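Search the guides... Go
Share 8 Comments 2

Nurkodell Key Cabinet – Owner's Guide
Section 2: Rings, tags and hooks

By Marleny Muñoz, with corrections from Yurani Escobar

The leaflet in the box says the cabinet "organises itself". I have looked after keys at the Plestham workshops long enough to doubt that. A cabinet is a tin box with hooks in it. What follows is the set-up we use at Plestham and Follcombe, and it assumes the cabinet is already on the wall (Section 1).

Before you start

Empty every drawer, jar and coat pocket that might hold a key. Try each key in its lock. If a key fits nothing, put it in an envelope marked "unknown" with the month on it. Ours says August. I would not throw any of them out yet, whatever the leaflet says about a fresh start.
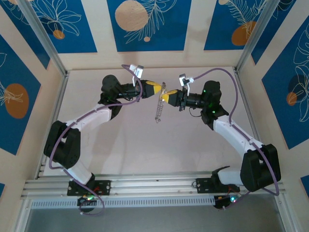 Choosing rings

The leaflet recommends the coloured plastic clips supplied. Ours cracked in the first cold spell, so I'd call them spares at best. Plain split rings are cheaper and do the same job. You do not need the pack of 1,000, even if the price per ring looks good. Buy 10, see how you go, and buy more later.

1. Pull each ring open with a thumbnail or a ring opener and let it spring back. Reject any that stay open.
2. Put one key on each ring. Two copies of the same key go on two rings.
3. Add the tag after the key, so the tag can be changed without taking the key off.
4. Turn the key all the way round the coil until it swings freely.

CAUTION: Don't open rings with a kitchen knife. It slips.

Note: Rings tipped into a drawer will hook onto each other. Sort them out before you begin tagging, while you still have your patience.

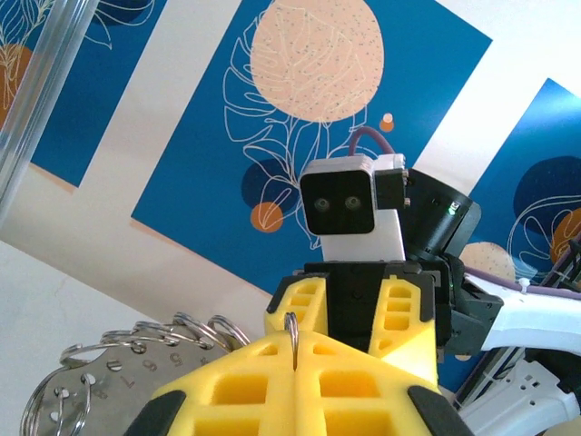

A small silver metal ring, with steel key rings linked in a loose chain.

Writing the tags

5. Write the hook number only. Never write an address or a room name. A tag that says "back door" is a gift to whoever finds it.
6. Use pencil on card tags. The Castaño marker sold as permanent rubbed off ours by Thursday.
7. Keep the list of numbers and rooms somewhere other than the cabinet. The door has a handy pocket for it – please ignore the pocket.

Hanging

8. Put the most-used keys at elbow height. Numbering from the top left looks tidy and suits only tall people.
9. Close the door slowly and listen. If a key scrapes, move it to a lower hook.

Note: The "secure" lock on the cabinet door is fine for keeping honest people honest. I wouldn't ask more of it.

Related guides
Section 1: Fixing the cabinet to brick or plaster
Section 3: The sign-out book
Replacing a bent hook
What to do with unknown keys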